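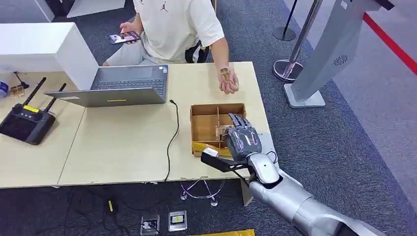

Hand over the divider box, amber test pieces, laptop in the middle of the table.

1/ Notes from the Kerier student project, sorting task. Goal for the term: pick small translucent parts and place each one in the correct cardboard compartment. Team of two on software, the rest on hardware.

2/ Translucent parts are a poor target for depth sensing. Light goes through, the depth map gets holes, and the grasp point lands behind the part. We dropped depth for the part itself and use the table plane plus a color mask.

3/ Color mask works on amber. It fails on amber against pale wood under warm light. Fixed exposure helped more than any change to the model.

4/ Training set is 1362 labeled crops. More than 700 came from one afternoon, so lighting is not varied enough. Next batch gets shot in the morning.

5/ Divider height matters. Fingers need clearance on both sides, and thin cardboard bends if you touch it. Current approach is straight down, open slowly, straight up. Slow, but the walls stay put.

6/ Teodor Haugland rewrote the wrist offset calibration. The old one assumed the bracket added no length. It does.

7/ Last logged run: 36 attempts. Most misses were release errors, with the part sticking to a fingertip. Trying a matte tape on the pads next.

8/ Class demo is in November. Code goes up after cleanup. Questions on the mask settings are welcome.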